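Talks & Slides | Facilities
4 min read

Speaker notes: slip resistance of polished floors in shared buildings

Slide 1. Title. Say who the talk is for: people who sign off floor finishes and then have to answer for them. Hold questions to the end.

Slide 2. Scope. Hard floors only, indoors, level. Ramps and stairs are a separate talk. The figures come from the Hitton building survey, Wed 21 November, 543 readings on one pendulum tester. Lüthi supplied the slider pads.

Slide 3. Method. Each spot was read dry, then wet. Discard the first swing. Recheck the zero after every 10 spots – this was skipped on the upper floor, and those readings are marked in gray in the handout.

Slide 4. What the wet readings show. Entrance lobby lowest, corridor next. Cleaning residue explains more of the spread than tile age does. Do not quote a single average for the building. Point to the two spots by the east door, where the mat had been moved.

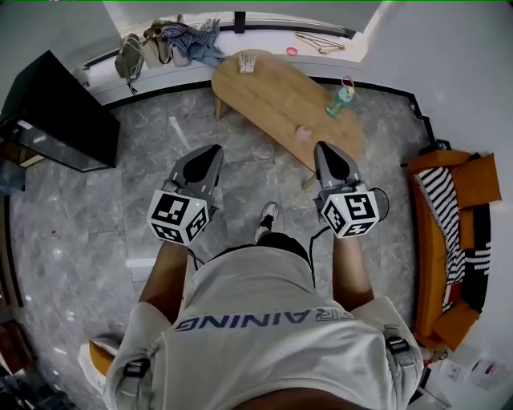
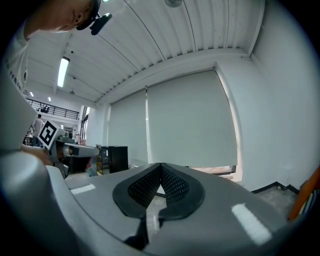 Aroha Pirihi
Building Surfaces Engineer, Arkitz

Slide 5. Residue. Detergent left at too high a dose dries to a film. The film passes a visual check and fails the pendulum. Rinse test: clean water, one pass, read again. Three spots were treated this way and all 3 moved up a class.

Slide 6. Footwear. Keep short. The slider pad stands in for a shoe sole and is harder than most sneakers. Results should not be read as a prediction for any given shoe.

Slide 7. Cost. Matting at the doors first, dosing second, etching last. Etching cannot be undone and changes how the floor takes dirt. Monetora quoted 1658 for the lobby – state that this excludes drying time and night work.

Slide 8. Next round. Repeat in January with the same tester and the same spots. Teresa Valente has the floor plan with the spot numbers. Leave this slide up during questions.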